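**Utent 0.43 is out - Kevport map back, saves need converting**

May 19, 2020

Quick one as the servers are still busy. Utent, the free harbour town mod, went to version 0.43 this morning. The download is 418 MB if you're coming from scratch, a lot less if you let the launcher patch it. Mirrors are slow. Keep trying.

Biggest change is the Kevport map, pulled in January after the tide bug flooded people's cellars and wouldn't drain. It's back, with a rebuilt sea wall and a second ferry stop. Old Kevport saves will load but only after you run the converter in the tools folder. Make a copy first. The converter writes over the orginal and there's no undo.

Cevport is untouched apart from the lighthouse stairs, which you can now climb without getting stuck on the third landing. And yes, the two names are still one letter apart. Ravindran Rai, who runs the project, says they're staying. "Both are in the quest text in hundreds of places and I'm not going through all that again," he wrote on the forum.

Other bits from the change list:

- Traders no longer sell the same rope twice
- Fog distance can be set per map
- Crash on quitting while fishing - fixed
- Crash on quitting while asleep - not fixed, being looked at
- Gulls 45 per cent quieter
- Controller support for the chart table, mouse still better
- Small items stay put on shelves when you reload

That last one has been on the bug list for ages. Bottles, cups, candles, anything light used to drop through the wood if you saved indoors and came back. Rai puts it down to the furniture loading after the things on top of it.

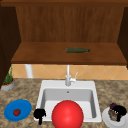 Server owners need to update too. A 0.43 player can't join an older server and the error message is no help at all, it just says "tide mismatch". The Suvarna server is already moved over and had 1,646 players registered at last look. Its owners are keeping the old world up read-only for a fortnight so people can copy down their house layouts.

Known problems so far: the ferry bell rings at the wrong dock, Kevport rain comes through the market roof on low settings, and the French text is missing for the new quests. Anyone using the old lantern add-on should take it out before updating, it stops the game at the loading screen. A fixed verison is promised but there's no date.

Small patch expected once the bell is sorted. Bug reports to the forum please, not the comments - Rai doesn't read them.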